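October
By Itsuki Oda

When the packing line at the Ernetti plant in Plillville received its first robot arms, the company made a commitment to the 219 people employed there: no position would be removed during the first year. Katsuhiko Kobori, who manages workforce planning for the site, was responsible for turning that commitment into job descriptions.

"The written promise was one page," Mr. Kobori said in an interview at his office. "The work of keeping it has taken up most of my time. A person who has packed cartons for 14 years wants to know what happens at seven in the morning, when the shift begins, and a policy does not tell her that."

Under the current arrangement, employees from the packing line may apply to move to the demonstration group. Its members carry out everyday handling tasks with hand-held grippers, and the recorded movements are used to train the arms. Three teams have been formed so far. Pay is held at the previous grade, and the first 210 hours are treated as training.

Mr. Kobori acknowledged that the change has not suited everyone. Several employees returned to the line after a few weeks. "They missed the pace," he said. "On the line you can see what you have finished by the end of the day. In the demonstration group you repeat a small task, and you may not learn for some time whether it was useful. We did not explain that well at the beginning."

Supervisors have also had to adjust. Output on the line was measured by the carton, and the company's first plan was to measure demonstrations in the same manner. That plan was withdrawn after employees objected that it rewarded hurried work. Reviews are now based on a weekly conversation between the employee and a team lead.

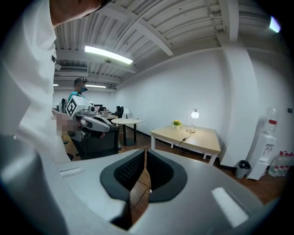 "I would not set a quota again," Mr. Kobori said. "If a person rushes, the arm learns to rush – and then someone on the floor has to deal with the result."

Physical strain remains under discussion. Holding a gripper for long periods tires the wrist, and employees have asked for shorter turns and a wider choice of tasks. Ebihara, the firm that advises the site on workplace health, is expected to submit its recommendations before the next scheduling period.

Asked whether the commitment on positions would be renewed, Mr. Kobori said the decision rested with the company's directors. He has recommended that it be extended and that future notices be discussed with employees before they are posted.

Last updated: October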